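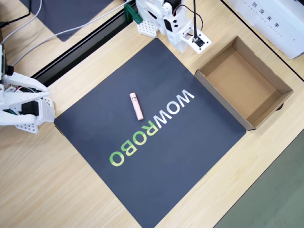
Teaching a small robot arm at home: tips for the kitchen table and the workshop

Many people buy a pair of small arms and want on the first evening that the arm folds a shirt. Please start with something smaller. One light object and one open box is enough work for the first week. A lip balm tube is very good for this, it is light, it is cheap and it does not break when the gripper drops it.

Prepare the table

Put a dark mat without shine under the work. A pale object is then easy to find, for you and also for the camera. Clamp the arms on the table edge before you connect the power, and pull on each one with your hand. If the base moves even a little, tighten it again. Bring the cables to the back side and leave some slack near the joints, so the arm can turn fully without pulling on them.

Choose a box with low walls and take off the lid or cut away the flaps. Mark two of its corners on the table with painter's tape. When somebody cleans the table on Sunday, you can put the box back in the same place.

Showing by hand or by remote control

When you guide the arm by hand, the motors must be relaxed. Hold the arm behind the gripper and not by the fingers, or the fingers will bend. Keep your sleeve out of the recording.

With remote control you move one handle and the arm follows. I like this way more, but it needs practice. My neighbor Qianru Yao advised me to do the first tries without recording, and it was a good advice. I deleted my first 48 recordings and I do not miss them.

How to move

Go slowly down to the tube and stop for one breath before you close the gripper. Take the tube across its middle. Lift it higher than the wall of the box, then travel, then go down and open. Do it in the same order every time.

Change the start position of the tube a little in each recording, also the direction in which it lies. If it lies always the same, the arm learns only this one place.

If you make a mistake, delete the recording immediately. In the evening you will not remember which one was bad.

Care of the gripper

Wipe the fingers with a slightly damp cloth, power off, and let them dry. Lip balm leaves a thin grease when the cap is loose, so put a turn of tape around the cap. Check the small screws after every 600 recordings. I write the number in pencil inside a kitchen cupboard door, and in February it was 2,243.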